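Rultonwood kitchen crew meeting, January 28, 2018

Present: Ok-hee Nam, Bit-na Hong, Kyu-ri Ji, Frauke Frerichs, and me, Han-gyeol Cheon, on minutes again (my turn came round fast!). Meeting started late as the kettle was slow.

1. Last minutes. Fine, except I'd spelled Flovetti wrong all the way through. Fixed now.

2. The arms on the cup bench. Bit-na went first. The pair is doing cups and the rack between breakfast and lunch, and she had the pages printed for everyone to scribble on.

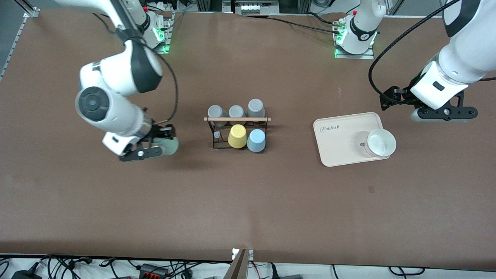 Who clears a stoppage during the lunch rush?
Whoever is rostered on the bench that day, and they can call Bit-na if it stops a second time.

Frauke said that's all very well but the bench person used to be the spare pair of hands for the till, and now they're stuck minding a machine. Long chat about this (I had a biscuit). Ok-hee agreed to try the bench and till as one job until May and see who's tearing their hair out by then.

Kyu-ri asked about hours, which I think we'd all been dying to ask. Ok-hee says no hours are being cut this season, and she'll put it in writing. Kyu-ri wants it on the noticeboard too. Agreed.

3. Trays and bowls. We went back and forth on whether stacking bowls should stay a hand job. I like doing it, for what it's worth, it's the only quiet bit of my shift! Left with Bit-na to talk to Flovetti.

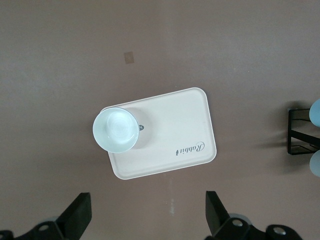
When does the training for the rest of us start?
After the new roster is up, in paid time, with two people in each session.

Frauke asked to be in the first one, and so did I.

4. Money. Gloves and rack spares came to $1,929 against a budget of $1,968, so we squeaked in.

5. Other business. The staff fridge. Please label your lunch.

Actions: Ok-hee, hours letter. Bit-na, Flovetti. Kyu-ri, noticeboard. Me, type this up.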